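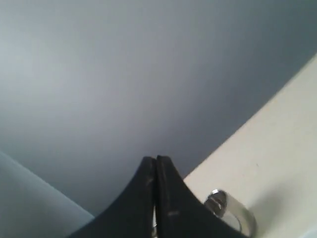 Metal napkin rings: polish them or leave them alone?

Hollis_88
Posted 12 Jan 2021
Hello everybody. I have a question about polished metal rings, the short kind like a little piece of tube, which I use for cloth napkins. I bought a box of them from a seller in Pevska last August. They are very shiny and I like this, but after every dinner they have finger marks and some small gray spots. I am putting the table together again for a family meal and I want them to look good on a cream tablecloth. On dark cloth the marks are not so easy to see, but on cream I see everything.
My questions are two. Do you polish them each time, or only wash? And how do you store them so they do not scratch one another?

pevska_kitchen
Do you know what metal it is? Silver plate and stainless steel need different care. If it is plate, please do not polish each time, the layer is thin and one day you will see yellow metal on the edges. With steel you can be more relaxed.

Hollis_88
The seller wrote only "metal, silver color". A magnet does not stick. I know that this does not prove so much.

tablecloth20
Then treat it as plate until you know better. Warm water, one drop of dish soap, soft cloth, dry immediately. I do this for mine and I polish only before big holidays. The gray spots are probably from water that dried on the metal. Check the inside of the ring too, people always forget the inside.

Zolex
I don't agree with so much caution. I have used cream polish on my rings after every use for years and they are like a mirror. A ring for napkins is not a museum piece. If the plating goes, you buy another set, mine cost 20 for the whole box.

tablecloth20
Yes, but not everybody wants to buy another set. My rings are from my grandmother and there is no other box in the shop. Also polish which stays inside the ring goes to the napkin, and the napkin goes to the mouth.

Zolex
I rinse them, of course. But fine, for old family silver I would also be more careful.

hisia_m
For the storage: I sewed a long strip of flannel with pockets, one ring in each pocket, and I roll it up. It took me one evening and I am not a good sewer. Before this I kept them in a glass bowl, and the rims got many fine lines. The rim is where you see scratches first, because the light falls there.

pevska_kitchen
Flannel is good. Only wash it first without softener. And please no rubber bands around the roll, rubber can make silver dark.

Hollis_88
I did not know about the rubber! I have exactly this, a rubber band around the box. I take it off today. What about paper with grit of 1000 for a ring which has a small scratch already?

hisia_m
No, please. On a shiny surface you get a dull place that is bigger than the scratch. Leave it, or turn it to the side of the plate where the guest does not look.

Zolex
Here I agree with hisia_m. No sandpaper.

Hollis_88
Okay, no sandpaper. I will wash with soap, dry well and look for some flannel. Does somebody have the measurements of the pockets?

hisia_m
I will measure mine tonight and write it here.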